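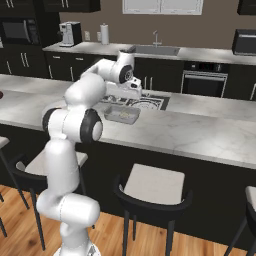 FOR IMMEDIATE RELEASE

Jumix Opens Its Kitchen Chore Trials to Everyone, Misses Included

GILLIES, January. Can a robot arm clear up after lunch yet? Jumix has spent the past 18 months trying to answer that question in a way an ordinary household would recognize, and this month the company is putting the whole record online. The release is called Kesent. It contains 148 kitchen chores, each written out in plain words, along with the results of 682 trials run in simulated kitchens. Anyone can read it, and anyone with an arm and a simulator can run the same chores and send in their own results.

The short answer to the question is "some of it, and more than last year." We are thrilled with that answer, and we want people to see how we got to it.

Every chore in Kesent started as a sentence somebody might say over their shoulder while doing something else. Move the dumpling to the other plate. Put the lid on the pot. Wipe up by the sink. We kept the wording loose on purpose. A person who hears "the other plate" looks up, sees what is on the counter and gets on with it, and we wanted to know how far a machine could get with the same few words.

Food turned out to be our favorite part of the work, and the hardest. A mug is the same shape every time you reach for it. A dumpling is soft and lopsided, and it may be sitting at the back of a deep dish where there isn't much room for fingers. Squeeze too lightly and it stays behind, too firmly and it is no longer something you would serve. The food chores take up a good share of the Kesent list, and they are where we saw the widest spread between a good day and a bad one.

Dishes matter more than we expected, too.
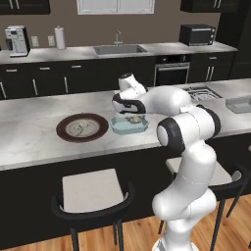
A wide rim changes the angle an arm needs to come in at. See-through glass is a long-standing headache for machine vision, since the edge of the dish and the counter behind it can blur together. Shallow trays are friendlier. For that reason the chores are grouped in the release by what the food or object is sitting in as well as by what it is, and readers can compare one against the other.

What can the arms do well today? Picking up one firm object from an open stretch of counter and setting it down somewhere else has become close to routine in our trials. Opening a drawer by a bar handle is getting there. Putting things away in a cabinet that is already full is still very hard, and so is any chore with a long string of steps, where one small slip early on spoils everything after it. Wiping sits in between. The motion is fine, but deciding when a counter is clean enough is a judgment call, and the arms don't make it the way people do.

Speed is the other thing visitors always ask about. The arms are slow. A chore that takes a person a few seconds can take an arm up to 2 minutes, counting the pauses while it works out what to do next. Kesent lists the time for every trial, so there is no need to take our word for which chores drag.

We ran these trials in simulation because it let us reset the kitchen as often as we liked and try the same chore again with the plate moved a little to the left. It also means other groups can start from exactly the same counter we did. Simulation has its limits, and we say so throughout the notes. Sauce, crumbs and steam are all treated far too kindly by a computer. A good score in Kesent is a reason to try a chore in a real kitchen, and it should not be read as a promise that the chore will go well there.

The next stage of the work is called Jenura. It will take a selection of Kesent chores into a working kitchen with real plates and real leftovers. We plan to begin with the short ones: moving one item of food between two dishes, setting a tray back in its place, gathering cups beside the sink. Results will be posted in the same format, so that a simulated trial and a real one can be read side by side. We can't wait to find out which of our easy chores stop being easy.

We would also love more chores. The first list leans heavily on our own habits, which means plenty of plates and not nearly enough lunch boxes, baby bottles or cast iron. Readers who do a job in their kitchen every day and would gladly hand it over are invited to send it in, in the words they would use at home. No technical background is needed. Suggestions that arrive before the end of March will be considered for the second edition of the list.

Availability

Kesent is free to use for research, teaching and personal projects. The download includes the chore list, the starting layout for each kitchen, the trial results and the notes our team kept during testing. A shorter reading copy, without the data, is offered for classrooms and for anyone who is simply curious.

About Jumix

Jumix studies how robot arms handle everyday work in homes and small shops. The company is based in Gillies, where it runs its simulation work and is preparing the kitchen for Jenura.

Press contact: Jumix Press Office, Gillies. Interview requests and requests for the reading copy are answered by the same desk.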